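Faltlow Linen Sheet Set - Queen and King

Hi, I'm Tsion, and I run the Brolbridge shop with my partner Kiros Seyoum. We've sold bedding for long enough that I have opinions on every hem and pocket we stock, so settle in.
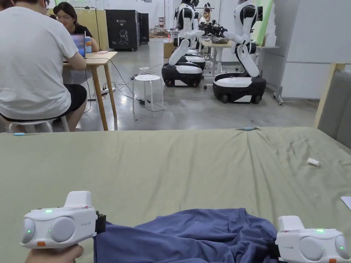
I started carrying the Faltlow set in May after sleeping on it for most of the winter myself. I'd been a cotton percale person my whole life (crisp, ironed, the works) and I really didn't think linen was for me. Too scratchy, I thought, and too much money. Then Kiros brought a sample set home and I stole it off his side of the closet within a week!

What's in the set

One fitted sheet, one flat sheet and two pillowcases. The twin comes with one pillowcase, but we're out of twins until the next shipment and I'm not taking preorders this time because last time I got the dates wrong and spent a whole evening writing sorry emails.

The fabric

It's 100 percent flax linen, washed before it's sewn, so it comes out of the bag already soft and already rumpled. If you want a bed that looks like a hotel bed, please don't buy this one. Look at our Bouchard percale, which I still love and still iron like a maniac. The Faltlow is a wrinkly sheet and it stays a wrinkly sheet. You can smooth it with your hands when it comes off the line and that helps a little.

The weave is on the heavier side. I run hot at night and I was worried about that, but linen lets the air through and I sleep better on it in July than I do on anything else we carry. Kiros runs cold and adds a blanket. We're both happy, most nights.

The fit

The fitted sheet has pockets that take a mattress up to 16 inches deep, with elastic all the way around. Measure yours with the topper on! I get more returns over toppers than anything else in the shop. If you're right at the limit, wash the sheet once before you decide, and put it on while it's still a tiny bit damp. It gives more that way.

The pillowcases have an envelope flap instead of a zipper or buttons. I lobbied for this. Buttons end up on my cheek.

Washing

Wash warm or cool, up to 90 degrees Fahrenheit, with plain detergent. Skip the fabric softener and skip bleach. I tumble mine on low and pull them out early, then let them finish over the back of a door. There's some lint in the first few washes, so do them on their own to start with, and clean the dryer screen after each load. By the fourth or fifth time through it settles down.

Don't wash them with towels. Towels are rough on linen, and everything comes out in one big knot.

Colors

Right now we have oat, sage, rust and a slate blue. The dye is a little uneven from batch to batch, so if you think you'll want extra pillowcases later, order them together with the set. I can sometimes match a batch if you email me your order number - sometimes, no promises.

What goes with it

The Wondudix quilt is what I have on top of mine. It's light enough for most of the year and it folds down small. We also sell the pillowcases as a separate pair, and a plain cotton storage bag if your linen closet is as stuffed as ours.

Shipping and returns

Orders ship within 4 business days. Unwashed sets can come back for a full refund, and if a seam fails on you, washed or not, write to me and I'll replace the piece. Include a photo of the seam and the little tag if you still have it.

Questions go to Tsion Araya at the shop address, or use the form at the bottom of the page. I answer in the mornings, usually with coffee.

Page updated October 28, 2026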